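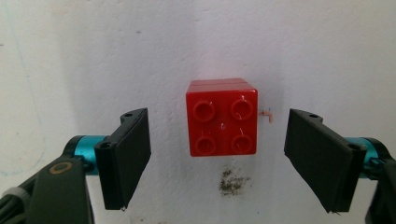 The toy library in Halim has 89 members and one paid worker, who has run it from the same back room for three years. She agreed to talk on the condition that we kept her name out of it.

"People think it's for families who can't afford toys," she said. "Some can't. Most just don't want another closet full of stuff their kid is done with."

A family pays a small fee each October and can take out 4 items at a time. Building sets go fastest. Puzzles are the hardest to keep complete, and she no longer lends any with more than 400 pieces.

"I used to count every piece when it came back. I'd be here until eight at night. Now I weigh the box. If it's light, I call the parents, and they look under the couch."

Cleaning takes most of her mornings. Hard plastic gets soap and warm water. Wooden toys are wiped down and left on a rack. She turns away stuffed animals.

She got the idea from a similar library in Cakau, where she lived when her son was small. That one closed after its lease ran out. Rent worries her here too, and she has asked the town for a longer agreement.

Asked what she would buy with extra money, she didn't take long to answer.

"Shelves. Everyone offers me toys. I have toys. I need somewhere to put them."

The library is open until noon, and new members can sign up at the desk.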